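Kullville — Paid participants, household handling study

Howells is looking for 37 adults to take part in a study of ordinary household tasks at its Kullville test rooms. Sessions run through December.

Each participant attends 3 sessions. Tasks include folding towels, packing a grocery bag, clearing a table and returning items to shelves. Part of each session is done with bare hands and part with a hand-held gripper. Task order is set by the session sheet and differs between participants.

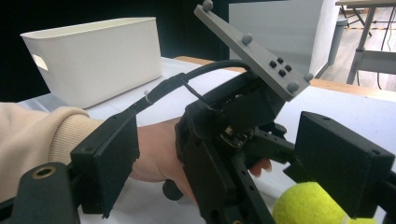 Hand-held gripper, held by the handle in the right hand.

Requirements: age 18 or over; normal use of both hands; able to stand for most of a session; no wrist, elbow or shoulder injury in the past year. Left-handed applicants are welcome and should say so on the form. Experience with tools or housekeeping work is not needed.

Please wear closed shoes and leave rings and bracelets at home. Long sleeves are fine if the cuff stays clear of the hand.

Payment is $371 for the full set of sessions, made after the last one. Participants who stop early are paid for the sessions they have finished. Parking at the Fornano Street entrance is free.

To apply, ask the front desk for form 13 or request it by mail. State your preferred hand and whether mornings or afternoons suit you — evening places are limited. Sessions start at 9 a.m., 1 p.m. and 5:30 p.m.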